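Shore Survey Assistants Wanted, Idorport and Vundport

Lambert Coastal Trust — seasonal, part-time, paid by the hour 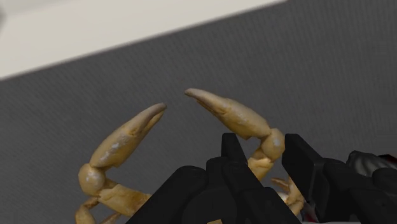
We are hiring shore survey assistants for the spring and summer season. The work is outdoors, follows the tides, and suits people who like being near the water and don't mind getting muddy. You do not need a degree. Training is paid at the same rate as survey work.

About the trust

Lambert Coastal Trust keeps long-term records of plant and animal life on the shore between Idorport and Vundport. The records are used by the two town councils when they plan harbor repairs, drainage work and beach access. We also answer questions from schools, anglers and people who have found something odd on the beach and want to know what it is.

We have a small year-round staff based in the old customs building in Idorport. Each season we take on extra people for the shore counts.

What you will do

You will work in pairs along marked stretches of shore. At each marker you lay down a square, count what is inside it and write the numbers on a waterproof sheet. Most of what you record will be barnacles, limpets, seaweeds and small crabs. Stones that are turned over must be put back the way they were found.

Back at the office, you will enter your sheets into our record system, Fovent. It is simple to use and we will show you how. Please expect to spend around a quarter of your hours indoors doing this. Applicants sometimes think the job is all beach, and it is not.

Other duties include:
Rinsing and drying gear after each survey
Checking that markers are still in place and reporting missing ones
Speaking politely with walkers and dog owners who ask what you are doing
Helping at two public shore walks during the season

Hours and pay

Hours average 18 a week, but they are not the same every week. Surveys are done at low water, and on the biggest tides that can mean starting before sunrise. In weeks with poor tides there may be only office work. We send out the tide schedule a month ahead and try hard not to change it. If you have another job with fixed hours, look at this carefully before you apply.

Pay is $28 an hour for survey, office and training time. Travel between Idorport and Vundport during a shift is paid as working time. Travel from your home to the first meeting point is not. We supply boots, waterproofs and gloves, which you hand back at the end of the season.

The contract is for one season. People who have worked a season with us can ask to be put on the list for the next one, and in most years we start filling places from that list in February.

What we are looking for

You must be able to:
Walk over wet, uneven rock for up to 3 hours at a time
Kneel and bend repeatedly
Write clearly and copy numbers without mistakes
Get to both towns early in the morning — there is no bus at that time
Work in rain and wind

It helps if you know some common shore species, have done outdoor work before, or have a current first aid certificate. None of these is required. We would sooner hire a careful beginner than someone who knows the Latin names and fills in the sheet in a hurry.

If you have a health condition or disability that affects rock work, please get in touch before deciding not to apply. The data entry and public walks can be combined into a separate role with shorter hours, and we have one such place open this season.

Training

There are four training sessions, two indoors and two on the shore. They cover species identification, survey method, tides and safety, and data entry. At the end there is an identification check using specimens and pictures. The pass mark is 80 percent, and you can take it again if you miss it. You cannot survey until you have passed, but you can do office work in the meantime.

Safety

Pairs stay together and carry a radio. Surveys are called off for lightning, thick fog or heavy swell. If a shift is called off after you have arrived, you are paid for the planned hours. Anyone who goes out alone during a survey, or stays past the turn-back time, will not be given further shifts.

How to apply

Send us a letter of no more than one page telling us why you want the work, what days and times you can't do, and whether you have your own transport. Add the names of two people we can contact who have seen you work or study. A resume is welcome but we don't need one.

Letters can be left at the front desk in Idorport, sent by mail to the same building, or submitted through the contact form on this site. Please write "shore survey" on the envelope or in the subject line.

Applications close on 20/04/2019. Interviews are short and will be held in both towns, so tell us which you prefer. We reply to everyone who applies, usually within two weeks of the closing date.

Applicants must be at least eighteen years old by the start of training and allowed to work in the United States.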